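Filed under: Games Industry / Handouts / Week 6

Reading a Game Announcement

These notes go with the session on pre-release marketing. Bring them to the discussion section, and bring an announcement of your own that you have already marked up. I will assume you have read the Lirard press kit, all of it, including the footnotes.

Start with the trailer. A trailer tells you what a studio could get running, or could draw, for two minutes. It says very little about what you would be doing for the other twenty hours. The Lirard trailer has a dragon, a flooded city and a choir. Count the seconds in which somebody appears to be holding a controller. I got six, and I was being generous about a menu.

The words "in-engine footage" deserve a circle in red pen. They mean the pictures were drawn by the game's engine. They don't promise that anyone was playing, or that a normal machine could do it, or that the camera can ever go where it went. 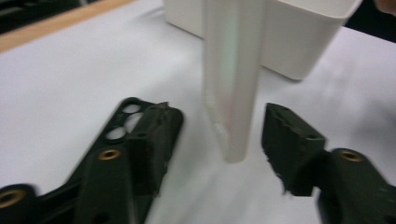 Numbers in the press kit

Gellach was announced with "3000 handcrafted quests." Please sit with that for a minute. The studio, Zadix, listed 50 staff at the time, and a good share of those people were not writing quests. Either the word "handcrafted" is doing something odd or the word "quests" is. When the game came out, players found that delivering a letter counted, and so did delivering the reply.

I don't say the figure was a lie. I say it was a figure picked by someone whose job was to pick figures, and you should ask what was being counted before you repeat it in an essay. Several of you repeated it in the last essay.

The same goes for map size. Square miles are cheap. A map can be doubled by moving the towns farther apart, and I have played games where I'm fairly sure that is how it was done.
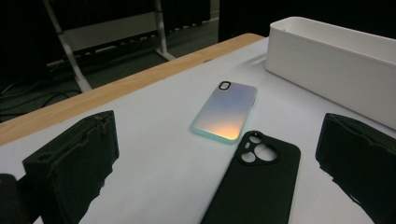 Map size also gets compared with real places, usually a small country or a large city, and the comparison is always made by area. You will never see a press kit compare the number of doors that open.

Release dates and windows

A date in an announcement is a plan, and sometimes less than a plan. Gellach was promised for August. It slipped, slipped again, and finally went on sale on 3rd January, when most people had spent their holiday money. The delay notices all thanked players for their passion and all used the word "polish." Look at the first patch notes in the reader and decide for yourself how much polish there was.

Watch for these phrases:

- "Coming soon." No information.
- "Console launch exclusive." It will be on the other one later.
- "Wishlist now." The store page is ready. The game may not be.
- "Built from the ground up." Check the credits for the old engine.
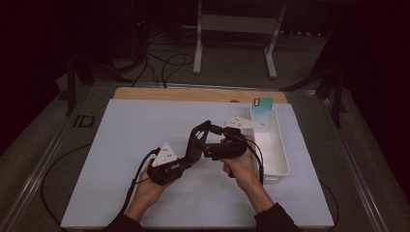

The third of those matters more than it used to. Stores show wishlist totals to publishers, publishers show them to investors, and so an announcement may be aimed at people who have no plan to play anything. Once you see who it was written for, the vague parts read differently.

Previews

Hands-on previews are better evidence than trailers, but be careful. The writer usually played a slice chosen by the studio, on the studio's machine, with a staff member close by. The Ó Conaill preview in your reader admits this in its ninth paragraph. Most readers had left by then. A preview that says "if they can pull it off" has told you that the writer doesn't know, and neither do you.

I've been told I push this too hard, and the objections from last term are worth having in front of you.

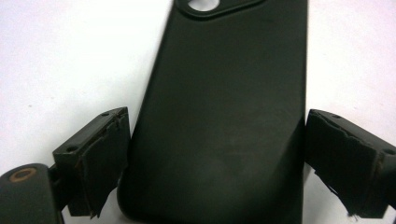
Aidan Rafferty argued that a trailer is an advertisement, everyone over the age of twelve knows it, and treating it as sworn testimony is unfair to the people who made it. Tadhg Ó Súilleabháin thought the delays were the honest part of the whole campaign, and that we'd be complaining a lot louder if Gellach had shipped on time.

I half accept the second point. On the first, I would ask why the preorder button sits directly under the trailer.

For next session: one page on any announcement, old or new. Mark each claim as shown, stated or only hinted at. Leave out whether you liked the game.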